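About Giltero
Small company, mixed objects, slow robots that get better

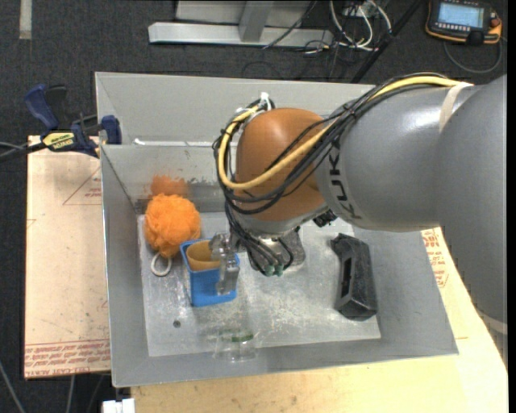
The picking bin in our workshop, with a bath pouf, a blue container and a few other things to sort.

Giltero was started by Damián Nava and Deepak Prajapati, who met when they were both repairing packing lines. We are a team that tests and programs robot arms for small warehouses and repair shops. Our workshop is in Grornthorpe, behind the old print works, and visitors come in by the yard door.

Customers ask us the same question in the first meeting: can the machine do it already? They mean the simple work, such as emptying a return box, putting cups back on a shelf, or clearing a bench at the end of the shift. Our answer is "some of it", and we prefer to give this answer before a contract is signed.

A hard box with flat sides is easy work today. A mesh bath pouf changes its shape when the fingers close on it, and its string can catch on the next object. Clear plastic is difficult for many cameras, because they see the metal behind it. A cup that sits inside another container is a question of order: which one do you take first? A person decides this without thinking. We must write it down or let the machine learn it.

For this reason we keep a test set of 216 ordinary objects, bought in normal shops. For every customer we choose 200 picks and publish the result to them in full, with the failures also. In our last test for Alaoui, a company that handles returned bathroom goods, the arm finished 213 objects in one shift. Their fastest worker does this before the coffee break. Alaoui still took the system, for the night hours when the hall is closed.

About homes we are more careful. We do not sell a household robot and we have no plan for it. Folding, wiping and tidying a child's room are still far from what we can promise. Our project Stostamby looks at 2 household chores only, sorting a drawer and emptying a bathroom basket, and we share the notes with anybody who writes to us.

If you have a task in mind, send us a box with the real objects, old and dirty ones too. Deepak answers the technical letters and Damián makes the visits. We are closed the last week of December.

Page last changed: November 2, 2019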